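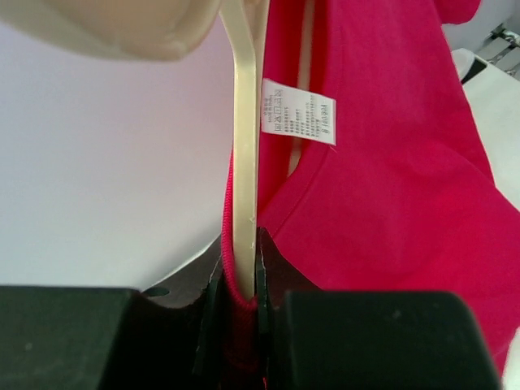

What is the best way to get a T-shirt or light sweater onto a hanger without stretching the neck? Feed the hanger in from the bottom hem, slide it up to the shoulders, then bring the hook out through the neck opening. Pulling it down through the collar is what leaves the neckline wavy.

News > Company > Releases

Skosa opens clothes-care counter at Prendden store
July — By Hussam Dabbas, for Skosa
Shares: 18 | Comments: 7

PRENDDEN — Skosa, the home storage retailer, is opening a walk-up clothes-care counter at its Prendden store this month. Free to use. No appointment, no purchase needed. Bring a garment, ask a question, leave with it on a hanger or folded properly.

The counter takes over the old gift wrap desk near the side entrance, and opens at 10 a.m. with the rest of the store. Last questions at 5:30 p.m. please, staff need time to put the racks away.

What the counter covers: hanging, folding, reading care labels, seasonal storage, and which hanger goes with what. What it does not cover: stain removal, alterations, leather, fur. Customers with those will be pointed to Saliba, the dry cleaner across the parking lot, who has agreed to look at Skosa referrals the same day.

"Most of what people ask us on the floor is about hangers, and we used to answer it standing in the aisle with our arms full," said Hussam Dabbas, who runs the Prendden store. "Now there's a rail, a table and decent light. Bring the sweater. Bring the weird jumpsuit too."

Labels get their own corner. A printed chart of the common laundry-care symbols hangs at the counter and a pocket-size copy is free to take home. The tub is washing, the triangle is bleach, the square is drying, and a circle inside the square means tumble dry. A cross through any of them means don't. Staff will read small print with a magnifier for anyone who wants it. And please don't snip the tag out before you've read it — a surprising number of garments come in with just the stub left, and then it's guesswork.

Also new with the opening is Bresusum, Skosa's own hanger line, sold in packs of 12 and 40. Rounded shoulder ends, no notches on the standard version, a notched version for straps. Plain colors. The notched kind is only in the 12 pack for now, the bigger pack follows when the warehouse has enough.

Some of the advice customers will hear at the counter:

Heavy knits get folded. Not hung, even on a wide hanger, the shoulders will grow bumps by the end of the season. If a knit has to hang for a day, fold it in half lengthwise and drape it over the bar with the sleeves crossed.

Button the top button on shirts. Takes a second and the collar stays put.

Check that the shoulder seam sits on the hanger and not behind it. A lot of slipping comes from one side being a half inch off. Straighten the hem with a light tug on both side seams, then let go.

Leave a finger of space between hangers. A packed rail puts creases back into things that were just ironed.

Put away clean clothes only, bone dry, and skip the plastic dry cleaning bag for long storage. An old cotton pillowcase with a hole for the hook does fine over a jacket.

Short demonstrations run at 11 a.m. and 3 p.m. during the opening week, 18 seats each, first come first seated. Each one goes through a single drawer or a single rail from start to finish. Kids welcome, strollers fit by the back wall. Anyone who misses a seat can stil watch from the side.

Parking is free for two hours behind the building. Side entrance is step-free.

If the Prendden counter stays busy through the fall, Skosa plans to add seperate counters at its other stores, begining with the larger ones. No dates for that yet.

Press contact: Hussam Dabbas, Skosa Prendden. Ask for him at the store's front desk, mornings are best. Samples of Bresusum hangers available to press on request, pick up only.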